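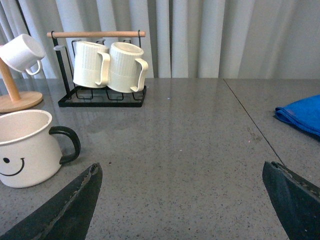 Fault technician, kitchen handling (fixed term)

Grirkatex is looking for a technician to join the Movum test bench. Movum is our arm for handling mugs, cartons and other kitchen things. In February it dropped its grip part way through a lift and carried on with the rest of the routine as if it was still holding the item. The same fault has been logged 451 times and we have not found the cause.

You will repeat the lifts, read the logs, and write up each failure on the day it happens. Worn finger pads are one suspect. A late signal from the Drotis controller is another. 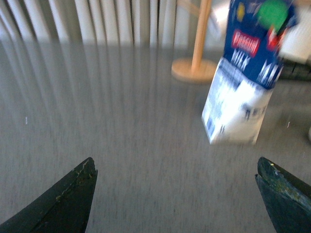
You will also check that the arm stops when the guard is opened. It failed to do so on 2 occasions, and all work near the bench is now done under lock-off.

You need 4 years in maintenance or testing and must be able to write clearly. Lock-off training is given.

The post is based at our Fagundes site and runs for 2 years. Shifts are days only.

Send a CV and a short letter to the Fagundes office by May 31, 2018. Please quote "Movum bench".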